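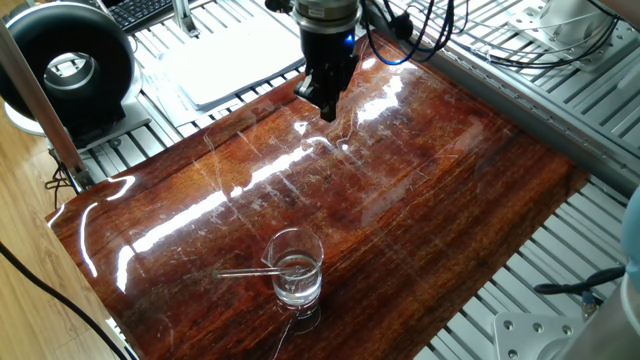
Visit to the Alska Veneer and Finishing Works, Wikthorpe

Members of the Surik Furniture Trades Association visited the Alska works in Wikthorpe on Mon 13 May. The group numbered 24 and was received at the main gate by the production office.

The morning was given to the log yard and the drying sheds. Alska buys most of its timber within the county and stores it under cover until the moisture readings are acceptable. Visitors were shown the written record kept for every load; the latest entry was number 971.

Finishing Hall

Dark, streaky grain under a high gloss is much in demand for tabletops, and the staff spoke openly about its drawbacks. A polished surface shows fine scratches that a matte one would hide. Members asked about repair, and were told that light scuffs can often be buffed out but that deeper marks call for a new coat.

Training

The works takes on two apprentices a year. Both spend their first months in the sorting room and then move to the Sala workshop across the road, where short runs and samples are made.

Lunch was served in the canteen. The association thanks Alska for its welcome. The next visit is planned for July, and members wishing to attend should write to the Surik office.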